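**Tue – Ponular sim cell, sink pick/place**

Place target was drifting between resets. Neville Horrocks cleared the stale object cache and reloaded the kitchen.
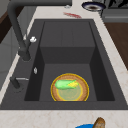
Corn on wicker plate, basin floor. Yellow highlight on plate rim.

Basin is stepped, so the collision mesh matters. The old mesh treated the floor as one plane at shelf height. Swapped in the two-level version and set contact margin to 2 mm. Physics substeps up from 40 to 50 – frame rate still acceptable.

Ran 5 resets with the plate pose fixed. Pose log matches to the last digit on all of them. Randomized poses not tried yet.

Still open:

- faucet collider is a box, needs a proper hull
- husk mesh is too smooth for the grasp sampler, ask Phyllis Haworth for the Visden export
- back up the config before the next Jaiswal update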